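3. El motivo animal y la superficie veteada en el interior contemporáneo

3.1. Punto de partida

En la sección anterior se ha visto que los catálogos de papel pintado de la casa Trolwood distinguen entre motivo y fondo, pero no dan a los dos el mismo peso. El motivo tiene siempre nombre propio; el fondo recibe solamente un color, y muchas veces un color impreciso. Esta desigualdad nos interesa porque se repite en el habla de los usuarios. Cuando una persona describe la pared de su dormitorio dice «flores», «rayas» o «leopardo», y tarda más en decir sobre qué color están puestas las flores, las rayas o las manchas.

El estampado de leopardo es un caso particular dentro de los motivos animales. Su nombre se ha separado casi por completo de los colores del animal. En el material recogido para este trabajo los entrevistados hablan sin dificultad de un leopardo azul, de un leopardo gris o de un leopardo rosa, y en ningún momento sienten la necesidad de corregirse. Con la cebra la situación es distinta: una cebra verde fue llamada por varios hablantes «rayas irregulares» o «una especie de cebra». Suponemos que la mancha cerrada se reconoce por su forma, mientras que la raya necesita todavía el contraste de blanco y negro para ser leída como animal.

3.2. Entrevistas y procedimiento

Las entrevistas se hicieron en Brumorura en agosto de 2022, con 56 personas adultas que tenían el español como lengua de uso diario. La mitad, es decir 28, trabajaba o había trabajado en la venta de tejidos, papeles o muebles. La otra mitad no tenía relación profesional con estos productos. Cada conversación duró hasta dos horas, con una pausa, y se realizó en la vivienda o en el lugar de trabajo de la persona, según su preferencia.

A los participantes se les pidió primero que hablaran de las superficies de una habitación bien conocida por ellos. Después se les presentó el muestrario Mikell, que contiene telas y papeles sin título ni número de referencia. No se ofrecieron términos de ayuda. Si el participante preguntaba cómo se llamaba un dibujo, el entrevistador debía contestar que cualquier nombre era válido y anotar la pregunta – estas preguntas resultaron después bastante útiles para el análisis.

La transcripción fue revisada por Vilho Laaksonen, y la clasificación de los términos por Teemu Ojala. En los casos de desacuerdo se conservaron las dos lecturas. Hemos preferido esta solución, menos elegante en las tablas, porque una parte de los desacuerdos tenía que ver con diferencias regionales del español que ninguno de los dos revisores domina del todo.

3.3. Tono sobre tono

Entre los estampados del muestrario, los que causaron más vacilación fueron aquellos en los que el motivo y el fondo pertenecen a la misma familia de color. Los vendedores disponen para ellos de la expresión «tono sobre tono», que usaron con seguridad. Los no profesionales buscaron otros caminos: «rosa con rosa», «del mismo color pero más fuerte», «como si la mancha estuviera mojada». Esta última respuesta describe bien el efecto visual, aunque no fue recogida como término.

El fondo situado entre el lavanda y el rosa plantea además un problema de frontera. Los hablantes que lo miran aislado tienden a llamarlo «lila», «malva» o «lavanda claro». Cuando lleva encima un dibujo rosa más oscuro, una parte de ellos cambia de opinión y dice simplemente «rosa claro». El motivo arrastra entonces al fondo hacia su propio nombre. Hemos encontrado el mismo movimiento en los verdes azulados, pero con menos claridad.

También influye aquello que acompaña a la pared. Una superficie horizontal oscura, por ejemplo de mármol marrón, hace que el panel claro parezca todavía más pálido, y su dibujo de vetas compite con el de manchas (Figura 2). Los dos dibujos son irregulares, pero de modo diferente: la veta avanza en una dirección y la mancha se repite sin dirección clara. Los participantes profesionales consideraron esta combinación «atrevida» o «cargada», y los demás hablaron más bien de «mezcla».

Figura 2. Paneles de color lavanda rosado pálido con estampado de leopardo en rosa más oscuro, junto a un tablero de mármol marrón oscuro con vetas blancas.

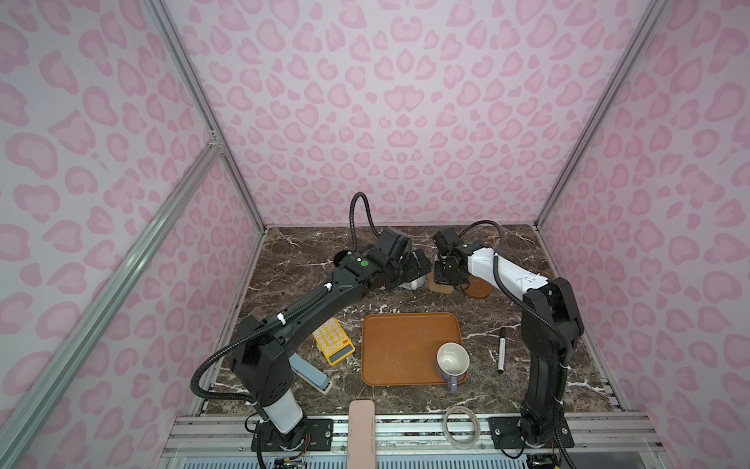

3.4. La veta como dibujo

El mármol ocupa en las entrevistas un lugar ambiguo. Para los vendedores es un material, y su descripción empieza por la procedencia o por el acabado. Para los otros participantes es con frecuencia un dibujo, que puede estar en una mesa, en una cortina o en la funda de un teléfono. La frase «es de mármol» y la frase «tiene mármol» no significan lo mismo, y la segunda apareció casi solamente en el grupo no profesional.

Vukčević, taller que prepara encimeras por encargo y que nos permitió consultar sus hojas de pedido, emplea tres verbos para la veta: correr, cruzar y abrirse. Los clientes, según las mismas hojas, rara vez usan verbos. Piden una piedra «con rayas blancas», «con ramas» o «con rayos». La comparación con el rayo se da sobre todo en las piedras oscuras, donde la línea blanca es más visible. En las claras se prefieren «humo» y «nube».

Queda abierta la cuestión de si el hablante percibe la veta y la mancha animal como miembros de una misma clase. El adjetivo «natural» se aplica a las dos, pero con sentidos distintos: en la piedra se refiere al origen, y en el leopardo al modelo imitado. En las conversaciones de septiembre, que fueron complementarias y más breves, se preguntó directamente por esta diferencia. Las respuestas se discuten en la sección 4, junto con los términos que designan la madera impresa.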